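Ribbed glass under a pod-style spout: bad idea or am I fussing?

Posted in Kitchen & Coffee

Gemechu Jemal
We're redoing the coffee corner at work and my manager wants one of those tall machines that come up through the counter, with the steel drip tray sunk in flush. The sales rep from Brenen says it "practically cleans itself." I have cleaned enough drip trays to doubt that. He also wants us to switch from mugs to clear fluted glasses because they look nice. I measured one of the sample glasses and it holds 235 ml to the brim, which seems small once you leave room for milk. Two things I'd like to hear about from people who live with this stuff. Does coffee splash when the glass sits right up against the nozzle? And is a polished tray a pain to keep looking decent? We'd have it in by November if I stop objecting.

Tullio Martinelli
I'd keep objecting, at least about the tray. Polished steel shows every drip and every fingerprint, and a recessed one can't just be carried to the sink unless the insert lifts out. Ask the rep to take it out in front of you. Mine wouldn't budge without a butter knife. The counter in the first one has the same kind of setup you're describing:

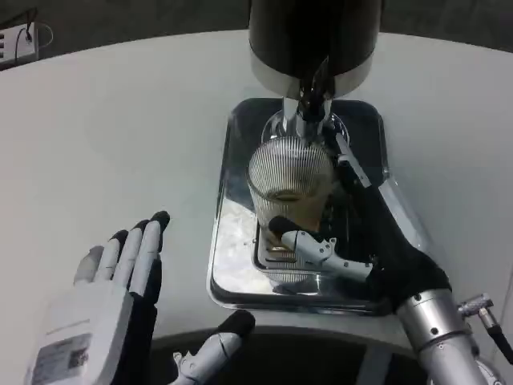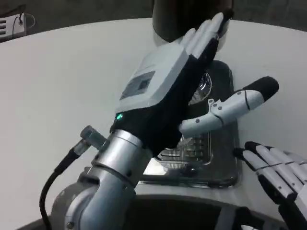

First: ribbed glass on the slotted grate, spout right at the rim. Second: dark appliance with a chrome front.

With the rim that close you shouldn't get much splash, but you may end up with coffee on the nozzle, and then it gets on the next person's glass. I'd want about an inch of gap. As for the chrome front, I wiped one down every morning for two years and by 10 a.m. it looked like I hadn't bothered. Get a matte finish if they offer one. They'll say it costs more. Ask how much more before you believe them.

Eusebio Grajales
never had a problem with glasses, just buy thick ones

Corrado Lo Presti
Thick isn't the same as heat safe, so check the box. I bought 4 fluted glasses from a Jetitz outlet that were sold as "for hot drinks" and one cracked on the first espresso. The ribs do help a little with grip, but the glass still gets hot where the coffee is, whatever the brochure says. They're also slow to wash by hand, as milk dries in the grooves inside if yours are ribbed on both sides. Look for smooth inside, ribbed outside. On size, the next one up in my set is 258 ml and that's still tight for a latte. Keep a few mugs in the cupboard and let your manager have the glasses for visitors.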